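3.2 The earbud case as a household object

Of all the small things our participants were asked to talk about, the earbud case surprised us most. We had included it almost as an afterthought, next to the keys, the purses and the spectacle cases, and yet people had a great deal to say about it. Of the 70 households who kept a diary for us during February, 20 wrote about their case without being asked — where it slept at night, which pocket it liked, and how cross they were when it went missing.

Much of this affection seems to come from its shape. A rounded case sits nicely in the palm, as a pebble from the beach does, and several diarists confessed to turning it over and over while waiting for a bus. The same roundness makes it a slippery thing to pass from hand to hand, and Telma Acuña, who read every diary twice, found that drops were mentioned far more often in connection with handing over than with carrying.

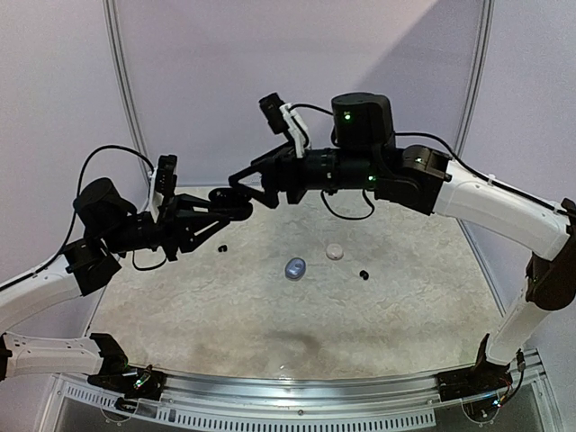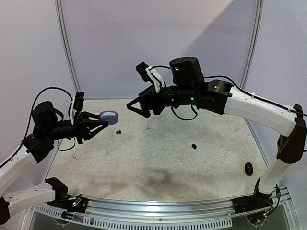

Figure 4. Two views of the work table, with both arms reaching in over it. In the second, the left gripper holds a glossy blue-grey earbud case at the tips of its fingers, and the right gripper is empty.

3.3 Where the case is put down

Once out of the hand, the case has to go somewhere, and our diarists were wonderfully particular on the matter. The hall shelf was the favourite, followed by the bedside table and, rather to our dismay, the edge of the bath. Following Palma and Damgaard, we use the word "home" for any spot to which an object is returned on most days, and "perch" for a spot where it merely rests a while. A case may have one home and a good many perches — and it was on the perches, by and large, that our households lost track of it.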